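Category: Opinion / Materials & Energy

Stop Quoting the First Cycle

By Inger Lauritsen
2025-05-21

Every few weeks a press release lands in my inbox about a new battery material. It has a number in the headline, and the number is almost always capacity, measured on a coin cell, early in the cell's life. I have been reading these for a long time and I no longer think that number should be printed without a second one beside it.

The one that set me off this month came from Vukeck, which is working on a sodium-ion cathode. The release said the cell "retains its performance over extended cycling." I wrote back and asked how many cycles. The reply took nine days. The answer was 252, at a low rate, at room temperature, in a cell with far more electrolyte than any product would carry. There is nothing wrong with running that test. It is a normal first test. But a grid battery that gets charged and discharged once a day would pass that mark before its first year was up, and grid storage was the application named in the headline.

Flooding a small cell with electrolyte hides a lot. Side reactions eat electrolyte, and if there is plenty to spare, the cell keeps going. Put the same material into a pouch cell with a lean fill and the same side reactions kill it. Everyone who builds cells knows this. The people reading the news coverage mostly don't, and they include city staff, utility planners and investors who are trying to make decisions.

Darlene McKinnon ran cell testing at Naratside for most of her career, and I called her to find out whether I was being unfair. She thought I was, a little. Her point was that a university group with two test channels and one graduate student can't run a pouch cell program, and if we demand one before anything gets published, we will hear only from large companies. She would sooner see a weak result in public than a good one in a drawer.
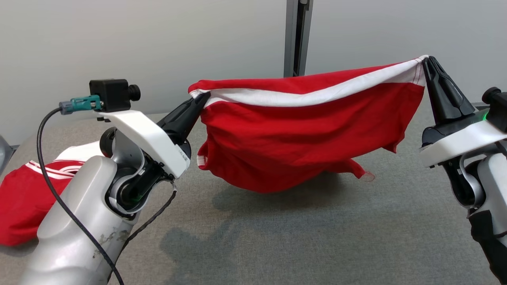
I take that seriously. I don't want small labs to stop publishing. What I want costs them very little. State the electrolyte amount per unit of capacity. State the electrode loading. State the temperature. If the cell was still alive when the paper was written, say so, and if it died, say when. Most of this is already sitting in a spreadsheet or in the supporting information on page 30. Moving it into the abstract takes one sentence.

Grurkent did something close to this last August. Their solid electrolyte paper put the failed cells in the same figure as the good ones. The best cell reached 941 cycles and two others shorted early, and you could see all of them on one plot. I remember some sniping about it at the time, along the lines of "why would you show that." I trusted the good cell more after seeing the bad ones. I also learned that stack pressure was probably the problem, and anyone working on a similar electrolyte could use that the same afternoon.

The funding side makes this harder than it should be. Kátia Fontes reviews proposals for a regional energy program and told me that headline capacity is still what gets a proposal from the pile to the table. Reviewers have a few minutes for each one. A high number is easy to compare with another high number. A paragraph on electrolyte ratios isn't. She has started asking applicants for a one-page test summary in a fixed format, and she says the groups that complain loudest are usually the ones with the least to put in it.

I would like journals to adopt the same page. It would need to be short, and it would need to be the same everywhere, or people will pick whichever version flatters them. Silvana Bittencourt at Lacerda has a draft that fits on half a sheet, and her own group has used it internally for over two years. It is dull to read. You can get through it in a minute and know whether to keep reading the paper.

There will be objections about trade secrets. Some companies don't want to reveal their loading. Fine, but then they shouldn't get to claim an application that depends on it. If the details are confidential, the headline can wait as well.

As for my own part, I'm changing how I write these up. From now on, if a release gives me a capacity figure and won't give me the cycle count and the fill, I will leave the figure out of the story. I expect to run fewer battery stories this year as a result.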